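Yau 6 Portable Stage Piano - Set-up Guide
Section 2: Setting up for a performance

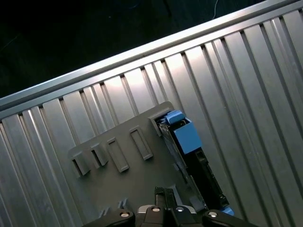
Read this section before connecting the instrument to a house sound system. Domestic use is covered in Section 1.

2.1 Placing the instrument

1. Open the Gummont stand fully and lock both braces.
2. Lower the instrument on to the stand with the keyboard facing the player. Two people are needed for this step.
3. Tighten the rear clamps by hand. Do not use a tool.
4. Press down at each end of the keyboard. If the stand rocks, adjust the feet and check again.

CAUTION: Do not move the stand with the instrument on it.

2.2 Connecting the audio

1. Turn the main volume to zero and switch the instrument off.
2. Connect the left and right outputs to the stage box with balanced leads. For a mono feed, use the left output only.
3. Ask the sound engineer to mute both channels.
4. Switch on the instrument first, then any powered monitors.
5. Set the main volume to the centre mark and have the channels opened one at a time.

Note: The headphone socket does not mute the main outputs. To silence them, hold LOCAL and press OUT.

2.3 Tuning to an ensemble

The default pitch is A = 440 Hz. For period ensembles, select a preset from the Pitch menu or enter a value by hand.

1. Press MENU and turn the dial to Pitch.
2. Select the preset and press ENTER.
3. Play a sustained A and check it against the ensemble before leaving the menu.

Temperament is stored separately from pitch. The Saltov temperament is listed as number 93 and is available only with firmware 2 or later.

2.4 Saving the set-up

Up to 500 set-ups can be held in memory. Hold STORE until the display flashes, choose a number, then press STORE again. An existing set-up at that number is overwritten without warning - check the list first.

If the display shows E6 after saving, switch off, wait until the power light goes out and repeat the step. If the fault remains, contact the Grodthorpe service desk.

Guide revised 15 April 2025.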